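Plaltow Cloth Handling Set: data card and collection rules

Version dated 11/23/23. Maintained by Shanthi Paul. Send corrections to her, not to the operators.

Contents
499 episodes of two-handed cloth work with hand-held grippers, recorded in 13 homes. Of these, 136 are held back for testing. The split is by home, so no bedroom appears on both sides.

Grasp rules
Close on a fold or a corner. Do not pinch a single flat layer against the bedding. Printed cloth on printed bedding is allowed and wanted.
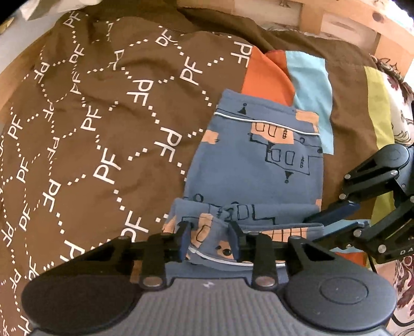 Keep the fingers closed until the cloth has come to rest. If the grasp slips, let go and start the episode again — do not patch it with a second grab. Operators may not touch the cloth by hand between start and stop.

Two-point holds
When both grippers are on the same piece, keep the edge between them free of twists. Pull only as far as needed to straighten it. A stretched seam is a failed episode and gets the label "overpull".
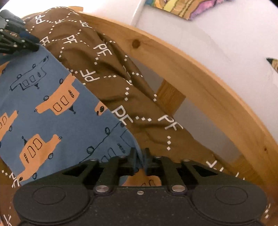
Release one side at a time. Either side may go first, but log which one it was.

Privacy
Remove mail, photos and medicine before recording. Faces and voices are cut in review. Arvo Vainio does the first pass, and a second reviewer signs off before anything is uploaded.

Known problems
42 episodes have a late start marker. They are listed in late_start.txt and should be left out of timing work.
Left and right are swapped in the oldest Skernow logs — fix planned for June.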